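1 January 2025, shop closed, only me and the heater

Catching up on the Hotwood cell before everyone is back. Notes out of order, sorry.

Picking side first. Old way was two people on the bench, odd items sorted by hand into totes for Lorkau. New way is one person and the cell, the other on rework and goods in. Hendthorpe wanted the second person gone altogether. We said no in August and still say no – rework pile was 22 totes then and it's what holds up shipping.

Last sim set before the break was 1,181 picks. 900 went through with no flag. Remainder mostly two things, framed pieces and anything round sitting up against something else. Have not split them properly yet. 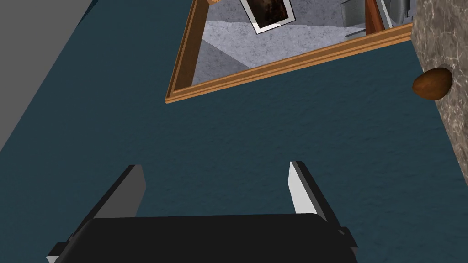 Handling & Packing, Bench Group

Jaws open, nothing in them. Framed mirror up top and the brown egg-shaped thing against the marble slab, so both problem types in one go. Mirror shows stuff that isn't on the surface and I don't trust the depth there. Want to try grabbing by the wood edge only, mask the glass completly. For the round one, no room on the slab side for a finger. Nudge it clear first? Costs time but a person does just that without thinking.

Asked the late shift what they do with mirrors. Tip it up on one corner with the left hand, then take the long side. Two hands, we have one. Nobody had that written down, so put it in the work instruction whatever happens with the cell.

Other thing from late shift: they don't mind the cell, they mind the beeper. Every flag beeps and you walk over, 200 times on a bad shift, and you never finish the tote you are on. One person called it babysitting. Fair. Try batching the flags – park the item in a side tray, beep when tray is full. Needs a tray. Louro has the deep ones, ask.

Also pay grade for whoever runs it, still open. Same grade as the bench right now and it's more work in the head. Not mine to fix but I'll bring it up agian.

To do
mask glass, rerun framed set only
nudge move, slow speed
side tray + new beeper rule
split the flags by type
heater smells, tell someone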